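Kuusisto Home Forum > Laundry and storage

oona_k: I tip my basket over to get everything out in one go. Is this bad for the wicker? Mine is from Favness and cost 85.

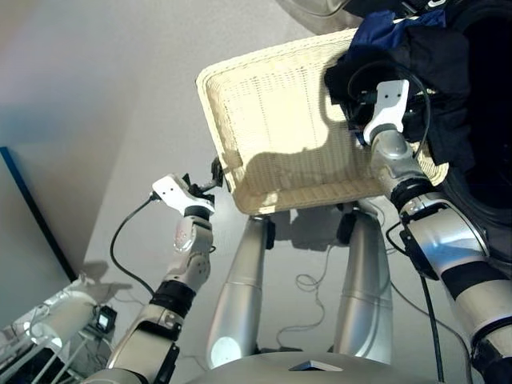 Basket tipped, dark clothes coming over the edge

heikki_kokkonen: Tipping is fine. Just hold it by the thick rim - the thin weave breaks first.

lauri.t: I don't agree. A rim also gets loose with time. I take clothes out by hand, dark ones first, and my basket is 17 years old.

oona_k: By hand I always forget one sock at the bottom.

heikki_kokkonen: Lauri, yours is willow, I think. It is stronger.

Comments (2)
Xiuying: I put a cotton bag inside, then I lift only the bag.
Eero M.: Same here, since August.

We use cookies to remember your login. OK
Contact - Back to top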